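The shallow drawer, and other places cloths go to die

Every white desk comes with one slim drawer, and every slim drawer comes with a plan. Ours was going to hold pens. By October it held a charger for a phone we no longer own, 13 takeaway menus and a cloth that had gone in clean and come out with opinions. A bit of tidying was in order.

Start with the drawer, not the desktop
The top of the desk is where you want to start, as it's what visitors see. Resist. Clear the top first and everything on it will be swept into the drawer, and you'll have the same mess in the dark. Pull the drawer right out towards you, sit down in front of it and deal with whatever is scrunched up inside. Cloths get shaken out and looked at in daylight. Good ones are folded in thirds. Grey ones go to the shed, where standards are lower.

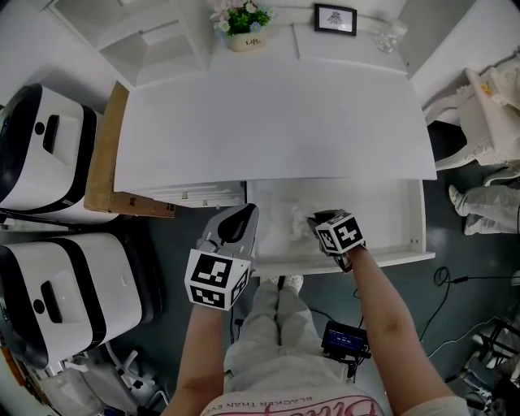
Fold to the drawer, not to the cloth
Measure the inside height before you fold anything. Ours is 6 cm, and a tea towel folded the way my mother folded them stands at 7 and jams the runner. Fold flatter, lay it in with the fold facing you, and leave a hand's width free at the front. You will fill that gap within the week, but it's nice to have had it.

Lidded boxes are for things with names
If you can't say what's in a storage box without lifting the lid, it's a bin with a handle. Stick a label on the short end. Masking tape will do. I paid almost $160 for a set of matching boxes from Rekville, a colour I was told was "neutral", and the masking tape still did most of the work. Flatten spare cardboard the day it arrives or it will lean against something until you stop seeing it.

Let the shelves stay a bit bare
An empty cubby makes people nervous. They buy a bowl for it, then something to put in the bowl. Leave it alone for a month. One small plant on the bottom ledge and a little vase farther along are plenty, and you can dust round both in 4 seconds.

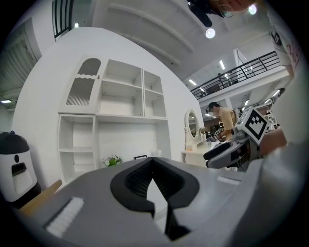

Bottom ledge with its plant and small white vase; cubbies above still mostly empty.

Dusting slats
Louvred panels collect fluff on every slat. Pull an old sock over your hand, dampen it slightly and work from the top down. Scalloped trim wants a soft paintbrush, and a bit of patience if you have any left over from the drawer.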